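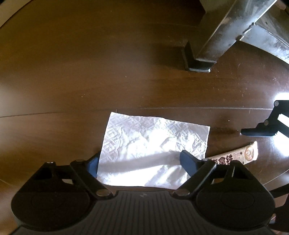

Did the living room floor today. It had been bothering me since we put the summer fan away, and with Ga-eun coming at the end of the month I wanted it done before it turned into a whole project. I started at seven with coffee and a trash bag and went from the window toward the hall. Most of it was small stuff. Receipts, a sock, rubber bands, the cap to a pen I threw out in the spring. There was a paper towel lying on the floor, one of the kind with the embossed pattern and the dotted lines, a little creased across the middle, and next to it a long skinny snack packet in its wrapper. I must have walked past both of them ten times. We go through so many of those stick packets that I no longer see them.

Dae-han says we should keep all the snacks in one place, and he is right, but he is also the one who takes a handful to his desk. I cleared the low shelf by the kitchen door and put the blue tin there. Everything in single packets goes in the tin from now on. The crackers from Justesach are too tall for it, so they stay on top of the refrigerator with the cereal.

Paper towels: down to the last roll and a half. The Jin store on the corner had the big pack but only the plain kind, no pattern. I bought it anyway. I used to think the patterned ones soaked up more and I don't know where I got that. My mother, probably. She folded hers in four and used every side.

After the floor I pulled the couch out, which I had told myself I would not do. Vacuumed behind it. Found 15 cents, a library slip, and the little screwdriver Dae-han accused me of losing in September. I put it on his pillow. The carpet back there is a different color from the rest of the room — almost cream. Pushed the couch back so I wouldn't have to think about it.

Then the hall closet, but only the bottom. I took out the shoes and wiped the board and put back the ones that get worn. The gray boots have a split along the side and I can't decide. Getting them resoled at the place on Pellia Street was going to be 20 dollars last year, and that was without the split. They are in a bag by the door for now.

Called Ga-eun around lunch. She can stay until the Sunday flight after all, so that's one more night, and she wants to bring her own pillow. She asked if we still have the folding mattress. We do, but it smells like the storage unit. I have it hanging over the balcony rail with two belts around it. If it rains tonight I will have to get up.

Soup for dinner, the rest of the barley, bread from yesterday. Dae-han got home late and walked across the clean floor in his shoes, then went back and took them off. He found the screwdriver. No comment so far.

Tomorrow: bathroom shelf, call Gultora about the bill — they charged us for a second filter and I only ordered one. Wash the guest sheets. Look for the other pillowcase. Decide about the boots.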